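### 3.2 The back of the packet

Printed lists of contents are older than the laws that require them. The earliest item in the Plindeston collection is a biscuit wrapper of 1876, which gives flour, butter and "care" in that order and says nothing of the sugar, of which there must have been a good deal. Care has since dropped out of the recipe, or at least off the label.

For the present study we drew on two sets of packaging. The first, the Lerent set, holds savoury snacks bought in ordinary corner shops up to the year 2000. The second, the Pikside set, was gathered later and from further afield, and so includes a fair share of packets in languages that only one of the present authors reads with any comfort. Both were coded with the Voicu scheme, which sorts back-of-pack wording into 12 classes, from storage advice to what its makers call "warm address" (greetings, thanks, and the sort of remark a crisp company makes when it would like to be thought of as a friend).

We had expected the friendly wording to push out the dull wording over time. It did no such thing. The dull wording stayed where it was and got smaller, and the friendly wording took whatever room was left. On one packet of corn puffs the story of the founder's grandmother runs to 25 lines, while the advice for people with a nut allergy has been folded under the bottom seal, where it can be read once the puffs have been eaten.

Placement matters here as much as size. A pillow-shaped bag has to be joined somewhere, and the join usually runs down the back, which leaves the designer two narrow columns and a strip that nobody much wants. Coders disagreed more often over this strip than over any other part of the packet. Some treated it as a margin and skipped it. Others read it first, on the grounds that it was in the middle. We settled the matter by giving the strip its own code, and then by arguing about the code.

Figure 4 has a bag with the seal in this central position and the ingredient text set to its left.
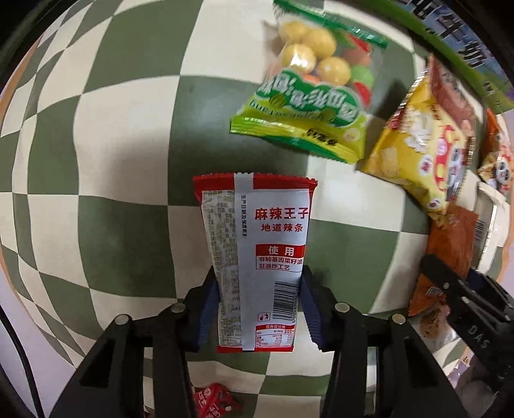 **Figure 4.** Back of a snack bag with red crimped ends. The grey vertical seal carries small Chinese characters about the production date.

Date wording proved the hardest class to code on both sets. A good many packets give no date where they promise one, and send the reader elsewhere – "see top", "see base", "see side of pack". We coded each of these as a date, with a note, and the notes now take up some 2 pages of the coding book. Section 3.3 turns to storage advice, chiefly the phrase "cool, dry place" and its rivals.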